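Betreff: Re: [filmtechnik] Urkora: Bildformat und Tonfassung der Festivalkopie

16. Juni 2024

Hallo Liste,

Caroline Magesa schrieb:

> Ich habe »Urkora« im Februar im Kino gesehen und jetzt noch einmal
> über Bretico. Mir kommt der Film im Stream anders geschnitten vor.
> Die Szene im Schacht ist kürzer, und der Abspann läuft über
> schwarzem Grund statt über der Hafenaufnahme. Außerdem wirkt das
> Bild oben und unten beschnitten. Gibt es zwei Fassungen, oder
> täusche ich mich?
>
> Den Film selbst fand ich beim zweiten Mal schwächer. Der Bruder
> verschwindet nach der Hälfte und wird nur noch im Dialog erwähnt.

Es gibt zwei Fassungen. Die Festivalkopie ist 3 Minuten länger als die Verleihfassung. Bei Bretico liegt die Verleihfassung. Die Differenz verteilt sich nach meinem Vergleich wie folgt:

- Schachtszene: 2 Minuten kürzer. Es fehlt der Abstieg bis zur ersten Plattform. Der Dialog am Seil ist vollständig.
- Abspann: 27 Sekunden kürzer, Hafenaufnahme durch Schwarzbild ersetzt. Die Musik ist dieselbe, wird aber früher ausgeblendet.
- Rest: Einzelbilder an Aktübergängen sowie eine gekürzte Autofahrt im letzten Drittel.

Zum Beschnitt: Die Festivalkopie lag in 1,66:1 vor, der Stream läuft in 1,85:1. Es handelt sich um eine Abkaschierung, seitlich kommt keine Bildinformation hinzu. In den Nahaufnahmen fällt das kaum auf. In den Totalen im Treppenhaus verliert man die Deckenkante, auf die die Kamera vorher mehrfach geschwenkt ist. Der Raum wirkt dadurch höher, als er in der Kinofassung war. Ich halte das für einen Fehler, zumal die Enge des Hauses das eigentliche Thema der ersten Stunde ist.

Der Ton ist im Stream neu gemischt. Die Stimmen liegen deutlich weiter vorn, das Brummen der Pumpen ist abgesenkt. Wer den Film nur so kennt, wird die Reaktion des Vaters in der Küche nicht verstehen: Er hört etwas, das im Stream praktisch nicht vorhanden ist.

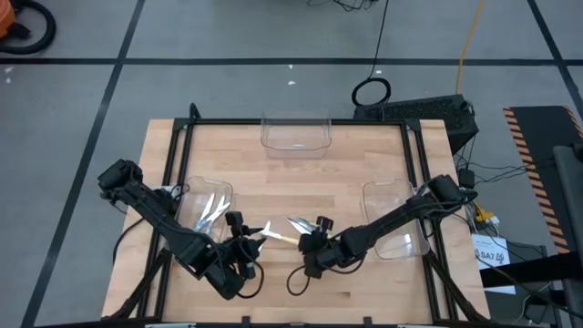

Was den Bruder angeht, teile ich die Kritik nur zum Teil. Im Drehbuch, soweit es in Auszügen veröffentlicht ist, hat er in der zweiten Hälfte noch eine Szene auf dem Fährdeck. Sie fehlt in beiden Fassungen. Ob sie gedreht wurde, weiß ich nicht. Der Film setzt danach voraus, dass man die Figur noch im Kopf hat, und dafür ist sie am Anfang zu knapp eingeführt. Mit »Yurt« hatte dieselbe Regie das Problem besser gelöst; dort bleibt die abwesende Schwester über die Tonbänder präsent.

Eine Disc-Ausgabe ist bei Planbridge angekündigt, freigegeben ab 12. Welche Fassung darauf kommt, geht aus der Ankündigung nicht hervor. Angegeben ist nur das Bildformat 1,66:1, was für die Festivalkopie spräche. Falls jemand ein Ansichtsexemplar bekommt, bitte die Laufzeit hier melden und dabei angeben, ob mit 24 oder 25 Bildern pro Sekunde gemastert wurde.

Gruß
Vilho Toivonen

3 Antworten · 2 mal geteilt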